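Folding on the bed: a morning with the woman behind Tovov

I'd been meaning to talk to the woman who runs Tovov since February, when her little laundry and linen service took on its 16th holiday cottage. She let me in with an armful of pillowcases and told me to mind the stairs.

"I don't own an ironing board," she said, before I'd even got my coat off. "Haven't for nine years!"

What she does have is a bed. Everything gets sorted there, guests' things and her own, and she swears by doing it standing up with the radio on. I asked if a table wouldn't be easier – she looked at me as if I'd suggested the garden.

"A bed's the right size and it's soft, so nothing slides off. And you want to sleep in it later, so you have to finish."

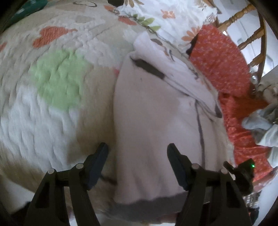
She's relaxed about the folding itself, which surprised me (I'd expected sharp corners and a telling-off). White things get a loose fold lengthways first, then she goes back and does them properly once she can see how much there is. Patterned bits go to one side.

"People fret over towels. Two folds and put it in the cupboard."

And fitted sheets? She laughed for quite a while. "I roll them up. Don't print that."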